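Jozef Stevens
Thread: what I learned keeping an old Skeltard wagon for a second winter

1/ Okay friends, a bunch of you asked how the wagon is doing, so get comfortable, I'm going to go on for a while. 30/01/2024 makes it two winters with this car and I have opinions!

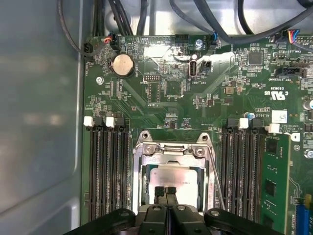 2/ First, the thing I'd tell anybody shopping for one: don't be scared off by the electrical complaints. I was, and I nearly bought something duller. Most of what people write about these wagons (dash lights coming on, the radio cutting out, the left window going down and refusing to come back up) comes down to plugs and grounds. If you've ever had the side off a desktop computer, you already know the feeling. There's the green board with little connectors along the top edge, a fan plug with its red and dark wires sitting in its header, a blue wire going in right beside a silver screw, and black cables looping over the upper edge. My wagon's fuse and relay box is the same idea with more road salt. Learn which plug goes where and half the fear goes away.

3/ The window, for example. I was quoted 288 dollars by a shop out on the Cadcombe road for a new regulator and motor. Nice people, no hard feelings. But I pulled the door panel on a Saturday with the trim tool my brother-in-law left here, and the plug in the door jamb boot had gone green inside. Contact cleaner, a little dielectric grease, pushed it back together until it clicked. Window's been fine ever since.

4/ I'll say this for the door panel, it comes off easier than you'd expect. Two screws behind the grab handle, one behind the little reflector, then you work your way up from the bottom corner. Do it in a heated garage if you can get into one. Cold clips snap. I broke four and had to wait on a bag of new ones from the dealer, and for nine days I drove around with painter's tape holding my door together. My daughter asked to be dropped off around the corner from school.

5/ Somebody asked about mileage. In June, with the roof box off and the tires pumped up properly, it's a pretty thrifty car for the size. In January with short trips to work and me sitting in the driveway waiting for the seat to warm up, it is a different animal. I don't track it closely anymore. I used to keep a notebook in the glove box and all it did was make me grumpy.

6/ Tires! I went with the Varell winters this time, 102 dollars apiece mounted and balanced, and I'm happier than I was with the ones that came on the car. They're a little loud on dry pavement, sort of a hum you notice more in the back seat. On packed snow they just dig in and go. We've got that hill coming up from the river with the stop sign right at the top (who put it there??) and I haven't had to roll back down and try again once this season.

7/ One thing I'd do differently is put them on their own wheels. I've been having the same set of rims swapped twice a year, and every time I do I stand in that waiting room drinking bad coffee and thinking I should have bought a second set the first fall. There's a guy two towns over selling four steel ones for 80 dollars and I've been meaning to call him since before Thanksgiving. If he's reading this, sir, please hold them for me.

8/ Heater. The wagon's heater is wonderful. It takes its sweet time, and then it could bake a potato. If yours is lukewarm, check your coolant level before you start pricing heater cores. Mine was low, I topped it off with the engine stone cold, and I've been keeping an eye on it. It dropped a little the first week and has stayed put since then, so I'm guessing there was some air in there. I'm not a mechanic, I'm a guy with a driveway.

9/ The battery was my big spend this winter. 159 dollars at the parts store, and they wanted the old one back for the core charge. The original lasted longer than it had any right to. If you're changing yours, write down your radio code first. I did not write down my radio code first. Two weeks of silence, which my wife says were very pleasant.

10/ Now for the complaining, it wouldn't be fair to leave it out. The rear wiper is useless. I've changed the blade twice, and it still leaves a stripe exactly where the headlights of the car behind me are. The cup holders were designed for a cup I have never seen. And the cargo cover rattles over every bump unless you wedge a glove into the right-hand side. There has been a glove living there for a year and a half. I've lost track of the other one.

11/ My neighbor has the Melnyk that everybody cross-shops with this, and we traded cars for a weekend to see. His is quieter, and the seats are softer, and I can see why people fall for it. But I couldn't get the dog crate in without folding down both sides of the back seat, and the back window is tiny. I was glad to have mine home. He said he missed his cup holders, so I suppose we both bought the right car.

12/ Things still on my list, if you want to keep me honest: cabin filter (it smells a bit like a wet mitten when the fan's on high), the squeak from the right rear that only happens going backward, and a real wash underneath as soon as we get a day above freezing. I did the front brake pads in the fall and they've been quiet, so that one's crossed off.

13/ Would I buy it again? Yes, and I'd look for the same year too, with the plain cloth seats and without the sunroof. Every owner I've talked to who has the sunroof has a story about a towel. Bring a flashlight when you go see one, lift the carpet in the cargo area and feel around the spare. Try every window and every switch, twice. Take it on the highway long enough for it to get properly warm.

14/ Okay, that's plenty out of me. If you've got one of these and you've cured the rear wiper, please write back, I will try anything. And Mom, yes, I put the blanket and the shovel in the back.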